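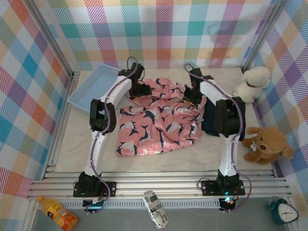
Drucken | Per E-Mail senden | 14 Mal geteilt | Lesezeit: 2 Minuten

Gute Praxis am Zweiarm-Platz: die Galerie

Seit August gelten bei uns in Mallargate die neuen Arbeitsregeln für die Zweiarm-Plätze. Bernice Appiah hat sie geschrieben, Ashwin Sastry und ich haben sie geprüft und an manchen Stellen gekürzt. Die Regeln sind für alle verbindlich, die an einem Platz aufzeichnen oder ein Modell testen, auch für Gäste von Tralmont. Auf dieser Seite zeigen wir sie an der laufenden Arbeit. Die Galerie beginnt mit dem Stoffplatz, der intern Pellum heißt. Weitere Plätze kommen dazu, sobald ihre Regeln freigegeben sind.

Stoffplatz Pellum, rosa Kleidungsstück mit Haimuster. Beide Greifer nähern sich der oberen Kante, der Stoff liegt zerknüllt in der Mitte. Regel 2 verlangt genau diesen Anfang: Das Teil wird fallen gelassen und danach nicht mehr mit der Hand geordnet.

Zu diesem Platz gehören noch folgende Punkte, nach denen wir oft gefragt werden:

Hände. Solange die Arme freigegeben sind, greift niemand über die Schiene. Wer etwas umlegen muss, nimmt zuerst die Freigabe weg und sagt es laut. Das gilt auch, wenn man allein im Raum ist.

Kabel. Die violetten Leitungen laufen in einem Bogen über den Greifern und hängen vorne herunter. Vor jeder Schicht fährt man beide Arme einmal langsam bis an die Grenze und beobachtet, ob der Bogen frei bleibt. Eine Leitung unter Zug ist ein Grund zum Abbruch.

Gegenstände. Plüschtiere und Kunststoffschale dürfen auf der Fläche bleiben, wenn sie im Protokoll stehen. Was vor der Schiene liegt, wird ebenfalls notiert — Saftflasche, Spielzeugfahrzeug und Wecker eingeschlossen. Während einer Serie wird nichts davon verschoben.

Hintergrund. Das Karomuster an den Wänden wird nur zwischen zwei Serien gewechselt. Eine Serie hat 100 Durchgänge, abgebrochene werden mitgezählt und nicht gelöscht. Fuseini Kyei pflegt dafür die Liste in Dankwa. Am Stoffplatz stehen dort bisher 753 Durchgänge, das Ziel sind 2.000.

Fragen zu den Regeln bitte an Bernice Appiah. Korrekturen zu den Bildtexten nehme ich gern entgegen.

Larasati Manurung

Seite drucken | Seite empfehlen | 3 Kommentare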